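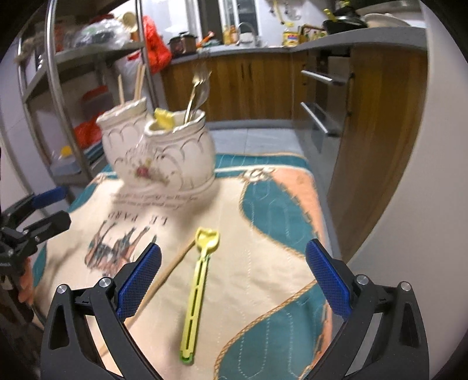

We finally made it to the open studios at Hikthorpe, and what a lovely, rambling afternoon it was! Eleven painters and printmakers had their doors open, and I'm afraid I spent most of my time with Nafula Mwakyusa, whose big linocuts of river ferries I could have looked at until dark – she let me ink a small one myself (badly). Upstairs, Uriel Retamal was hanging his new charcoals for the May show and kindly stopped to chat. We missed the last bus home.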